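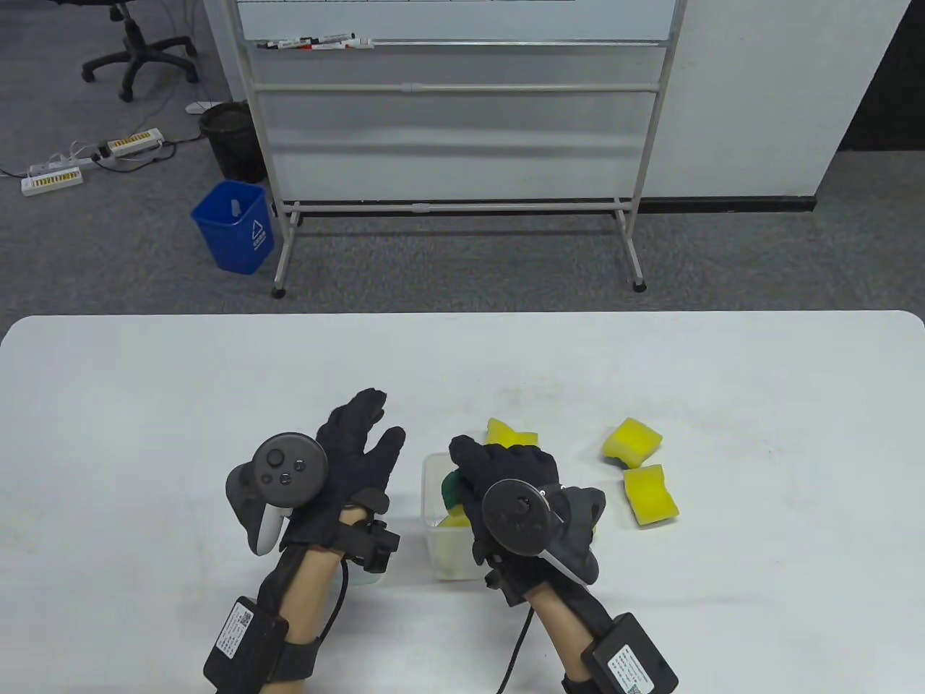
# Product review: Hotico scouring sponges and Gellberg clear storage tub

**Prepared by:** Workplace Supplies, Adams Shared Offices
**Status:** For information of floor coordinators and kitchenette contacts

## Purpose

Adams Shared Offices replaces its kitchenette and desk-cleaning consumables on an annual cycle. In March the existing supply agreement for sponges lapsed, and Workplace Supplies took the opportunity to review a different product together with a small lidless tub in which it might be kept. The two items were assessed jointly, as complaints received over the previous year concerned storage at least as often as they concerned the sponges themselves.

The review covers the Hotico two-sided scouring sponge and the Gellberg clear square tub (small). Both were ordered through Flitow, the organisation's usual stationery and cleaning supplier, at the standard account price. Neither manufacturer was informed of the review.

## Background

Under the former arrangement, sponges were issued in sealed multipacks and left beneath each kitchenette sink. Packs were opened from the wrong end, split, and returned to the cupboard with the contents loose. Used and unused sponges became mixed. Floor coordinators reported that staff who could not tell the two apart would open another pack, and consumption rose accordingly.

An opaque caddy was introduced on two floors as an interim measure. It was not well received. Its depth concealed the contents, and it was frequently found to hold teaspoons, tea bags and, on one occasion, a set of keys.

## The sponges

The Hotico sponge is a conventional yellow foam block with a green scouring layer bonded to one face. Its proportions suit an average adult hand and it fits inside the mugs supplied to all floors, although it must be compressed to reach the base of the taller travel cups which many staff bring from home.

**Foam.** The foam is moderately dense. It takes up water quickly and releases most of it with one firm squeeze. On laminate desks and meeting tables it leaves a light, even film of moisture that dries without streaking, provided that detergent is used sparingly. Over-application of detergent produced a visible haze on white surfaces, and a second pass with clean water was required.

**Scouring face.** The green layer removed dried coffee, soup residue and adhesive left by labels. It should not be used on whiteboards, monitor bezels or the coated lids of the sandwich presses. A trial on a retired whiteboard panel dulled the surface after a short period of rubbing, and the damage could not be reversed.

**Bonding.** Separation of the scouring layer was the principal fault in the product previously supplied. The Hotico sponge performed better in this respect. Of 48 sponges issued to the kitchenettes, only a handful were returned with a lifting corner, and in each case the layer remained usable.

**Odour.** Results were ordinary. A sponge left wet overnight in the bottom of a sink developed a sour smell at the same rate as any other. Wringing and standing on edge delayed this noticeably.

**Colour.** Staff asked whether sponges could be colour-coded by use. Hotico's range as offered by Flitow includes only the yellow and green combination, so coding would need to be achieved by labelling the containers. This is regarded as a minor shortcoming – but one that other suppliers have addressed.

## The tub

The Gellberg tub is a small, square, open container in clear plastic. It has no lid, divider or handle. The walls are sufficiently transparent for the contents to be recognised at a glance, and this accounts for most of its value in a shared kitchenette.

The rim is smooth and presents no sharp moulding line. A hand can be placed inside without difficulty, although the tub is small enough that sponges are best inserted upright or at a slant. When they are dropped in flat, the lowest sponge tends to lodge against the base and must be prised out with the fingertips.

Being light, the tub moves when the rim is caught. An empty tub was readily knocked from the edge of a draining board. Two floors applied a small square of non-slip matting beneath it, with satisfactory results. A heavier base, or a set of rubber feet, would be a worthwhile change on the manufacturer's part.

There are no drainage holes. The tub is therefore suitable for **dry, unused sponges only**. Where wet sponges were stored in it, water collected in the base within the day and the tub required washing. Floor coordinators who had hoped for a single container for both purposes were disappointed, and a separate draining rack remains necessary at each sink.

Cleaning of the tub itself is straightforward. It was passed through the commercial dishwasher on the upper rack at 70 degrees and did not warp. Some clouding is to be expected with repeated washing, and hand washing is advised where clarity is important.

## Use by staff

A short questionnaire was circulated to all users of the participating kitchenettes, and 83 responses were received. The majority considered the new sponges equal to or better than those previously supplied. Comments on the tub were more numerous than comments on the sponges and were divided. Those in favour cited visibility. Those against cited its size, its tendency to slide, and the absence of a lid in kitchenettes where the tub sits beside the sink and is splashed.

Several respondents stated a preference for cloths. Cloths were outside the scope of this review.

One floor filled the tub beyond its comfortable capacity, with the result that sponges fell behind the bench and were not recovered until the quarterly clean. Coordinators are asked to leave visible space at the top and to keep the balance of the stock in the cupboard.

## Assessment

| Criterion | Hotico sponge | Gellberg tub |
|---|---|---|
| Fitness for purpose | Good | Good, dry storage only |
| Durability | Good | Good |
| Ease of use | Very good | Fair |
| Stability | Not applicable | Poor without matting |
| Availability through Flitow | Good | Fair, one delayed order |
| Value at account price | Good | Good |

## Recommendation

Workplace Supplies recommends that the Hotico sponge be adopted as the standard item across all floors. An initial order of 100 has been placed and will be distributed from the ground-floor store.

The Gellberg tub is recommended with conditions. It should be issued with matting, positioned away from the tap, and labelled "unused sponges". Floors satisfied with their present storage are under no obligation to change.

Coordinators should also note the following:

- Sponges used on bench tops and desks are not to be returned to the dishwashing sink.
- Worn sponges go in the general waste. The foam and scouring layer cannot be separated for recycling.
- Whiteboards are to be cleaned with the felt erasers and spray provided in each meeting room.
- Requests for additional tubs should be made on the usual supplies form, stating the kitchenette number and the name of the floor.

The larger tub in the Gellberg range was out of stock with Flitow during the review period. It will be assessed when a sample is received, and any change to the conditions above will be circulated to coordinators at that time.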